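Iken members' club: where we've got to this December
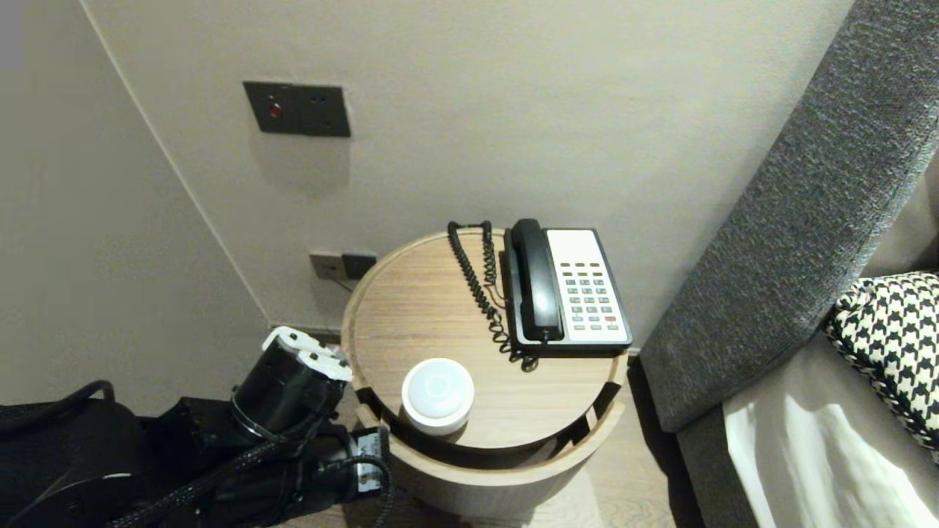
Bedside table and telephone.

Hello Kęstutis,

You asked for something short for the Abernathy people, so I've tried to keep it to what they're paying for and left my moans for when I see you. (There are a few.)

The downstairs bar is nearly there. The counter went in last month and it's a lovely thing, though the fitters left a gap at the wall end that you could lose a lemon in, and Akside are coming back to fill it at no charge. The taps work, the glass washer works, and the ice machine works when it feels like it. I've asked for a new valve and held back the last part of their bill until it's fitted.

We ran two trial evenings for founder members, with 30 invited to each. The first was a bit of a scramble – the kitchen sent everything out at once and then nothing until half past nine – but the second was miles better, and people stayed until we had to start putting their coats on for them! The small plates went down well, the crab toast especially. The cheese board didn't, and I'd like to drop it before opening and spend the money on a decent late menu instead.

Membership: 24 paid up since my last report, mostly friends of people who came to the trial nights. I'd hoped for more by now, but we haven't advertised at all and I don't want to until the front door is sorted. It still sticks, and you can't have someone shoving a door with their shoulder when they've paid to feel special.

Staff next. Austra Butkienė has started as bar manager and has already rewritten the cocktail list, cutting it down to 15 drinks that can all be made quickly on a busy night. I miss the one with the pear in it but she's right. We still need a second chef and someone for the late shift.

Bookings are going through Famamport for now. It does the job, but it won't let members bring a guest without a separate booking, so Austra is keeping those in a notebook behind the bar. They've promised me a fix and I'm chasing.

On money, we're slightly over on lighting and under on furniture, so it about evens out. The full sheet is with your office. What I do need from you is a yes or no on the late licence, as the form has to go in before we can set an opening night. Could you ring me once you've talked to Abernathy? Any time after eleven is fine, mornings are all deliveries at the moment.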